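3.2 Choosing the table surface

I came to this part of the study a bit sideways. The main question was how people pick a kitchen or dining table when they can't touch it, and I'd assumed going in that price and size would do most of the work. They did do a lot of it. But in the first batch of comment sheets from Nitbridge, people kept wandering off the question and writing to me about grain. Too busy, too plain, looks like the one my nan had, looks like water. So I went back and gave grain its own section, and I'm glad I did, as it ended up being the bit I enjoyed most.

We had 270 households fill in the long form and 705 go through the short one, which was only pictures and a slider. The long form went out in March, and the short one closed on 14 June 2019. Both asked people to say how well a surface would suit the room they eat in most often. I left "suit" undefined on purpose (a reviewer of an earlier draft wasn't keen on this, and I do see why) because I wanted to hear what people thought it meant. For plenty of them it meant colour, full stop. For others it was closer to whether the thing would show crumbs.

The pale finishes were the ones that got people talking. Dark tables drew short answers, mostly yes or no, while a light oak top could bring on half a page. Figure 4 gives an idea of the sort of surface I mean, with a good strong pattern to it.
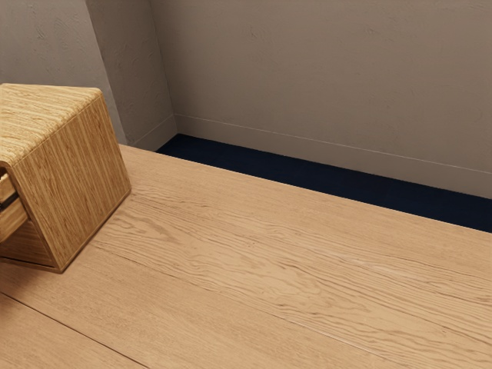
Figure 4. Rendered view of a pale oak veneer tabletop with wavy grain. A seam between boards runs near the lower left corner.

What struck me reading the long forms was how differently people took a wavy grain compared with a straight one. Straight grain was "tidy" or "quiet", or sometimes "like an office". Wavy grain got called "real" over and over, even by people who'd ticked the box saying they knew a veneer was likely. I find that lovely and also a little awkward for the theory, as the older work I was leaning on treats realness as a judgement about what a thing is made of. Our lot seemed to be using it for something closer to character - a table that looked like no other table.

Seams were the other surprise. I'd put in a single question on them, almost as filler, and then had to recode the answers twice. Some households read a visible join as honest workmanship. Some read it as a place for old porridge to live. The porridge camp was mostly families with small kids, and once I split the long form that way the two views came apart quite neatly. I wouldn't hang too much on it, mind you. The Cenell households were recruited through a playgroup newsletter, so they're heavy on toddlers to begin with, and I haven't found a weighting I'm happy with.
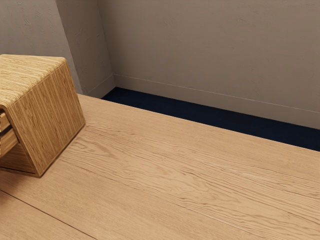

There's also the matter of what else is in the room. Hardly anyone judges a table by itself, and the Flarkura households in particular kept bringing up their cupboards. If the cupboards were timber, people worried about matching. If they were painted, people relaxed and let themselves like whatever they liked. One woman wrote that two nearly matching woods are worse than two that clash, and 40 of the long forms say much the same thing in other words. I've started calling this the near-miss problem, and I come back to it in section 5, where it causes all sorts of bother for the scoring.

I should say something about the sliders as well. The short form used the Kuroda scale, which runs from "not for us" to "ours already", and I picked it mainly for the wording at the top end. It's a friendlier scale than most and people finished it. The trouble is that the middle is mushy. A respondent parked halfway might be torn, or bored, or making tea. Where the long form and the short form disagree about a surface, I've gone with the long form and flagged it in the appendix. That happened for 2 of the pale finishes and none of the dark ones.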